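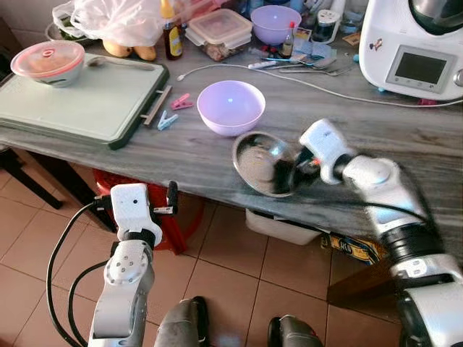
On the clutter question, since it has come round again: we went back through all 1,654 kitchen episodes and reran the evaluation with the counters left the way people leave counters. Nothing got tidied. You get a steel bowl tilted in the right gripper, a lilac plastic bowl sitting close by, a second lilac one further back to keep the detector humble, and a white cable wandering along the marble behind the nearer bowl, where the depth estimate likes to call it part of the rim. The Plestell baseline was trained on bare tables and it shows. It plans beautifully until it meets cutlery.

What we changed is small. The policy used to commit to a grasp and a placement together, at the start. Now it commits to the grasp only, and picks the placement again once the object is up. That costs 880 milliseconds per pick on our hardware, which the Hondia people will tell me is an eternity. Fine. Their arms are very quick to arrive at the wrong spot.

On the earlier message:

> Have you tried simply masking out everything
> that isn't the target object? We did this at
> Drurnon and the numbers went up right away.
> I don't see why the second planning step is
> needed if the perception is clean. Also, is
> the idle arm doing anything, or is it there
> for moral support?

We tried masking. The numbers went up here too, and then the arm put a bowl down on a spoon, the spoon having been masked. I would call that clean perception.

The idle arm is in the action space and the policy is free to use it. Mostly it hangs open below the counter edge and waits. I've stopped taking it personally. In 2 episodes it did steady a cutting board, and both times the replanning step had already run, so I make no claims.

Steel is still our worst material. The Tkachenko loss helps with the shiny rims and makes the dark insides worse, and I haven't found a weight that suits both. If anyone has, please post it, with the seeds this time.

Config files go up in November, once I've taken the swearing out of the comments.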